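What is a font, and why has it got a lid?

Hello! I'm Vira Koval, and I show children round our church in Tresach when their class comes to visit. The thing I get asked about most is the big stone bowl by the door. One boy thought it was a bird bath, and a girl from Mosach school was quite sure it was for soup.

It's called a font, and it's where people are baptised. The word comes from an old Latin word for a spring, the kind where water bubbles up out of the ground. (Fountain comes from the same family, so if you forget one you can think of the other.)

Baptism is how somebody joins the Christian church. Lots of people are baptised as babies, but you can be any age at all. The oldest person I've ever seen baptised was 101! She walked up on her grandson's arm and told the vicar the water had better not be cold.

At our church the vicar pours water over the person's head and says their name, and then says that they are baptised in the name of the Father, and of the Son, and of the Holy Spirit. Some churches do it differently. In some of them you go right under the water and come up dripping — there's a church in Hastent with a pool under the floorboards for it. Water is used because we wash with it and can't live without it, and because Jesus was baptised in a river, the Jordan.

Our font is 680 years old. If you walk round it with your hand on the edge you'll feel that it has 8 sides. Plenty of old fonts do. The Bible says God made the world in six days and rested on the seventh, so Christians long ago thought of the eighth day as the start of something new, which is a good thing to have in mind at a baptism.

Now, the lid. Hundreds of years ago the water was blessed and then left in the font for weeks, and people were worried that somebody might pinch it to use in magic spells. So churches were told to keep their fonts covered and locked. If you look at the rim of ours there are 2 rusty marks where the lock used to be. We don't lock it now, and the lid mostly keeps the dust and spiders out. It's heavy, so please ask me before you try to lift it!

And why is it by the door? Baptism is the way into the church family, so the font goes by the way in.

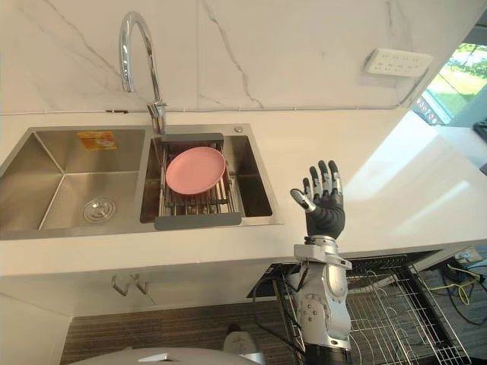 A font doesn't have a tap, so our water comes over in a jug, and it's ordinary water until the vicar says a prayer over it. Children always want to know where it goes afterwards. If you peer into the bottom of the bowl you'll find a hole with a plug in it, a plainer sort of drain than the round metal strainer in a kitchen sink like this one. Sink water runs off down the pipes, but the hole in our font goes straight down through the stone and into the earth under the church, so that blessed water goes back into the ground. My friend Farina lets the children pull the plug after a baptism, and they all lean in to listen to it gurgle.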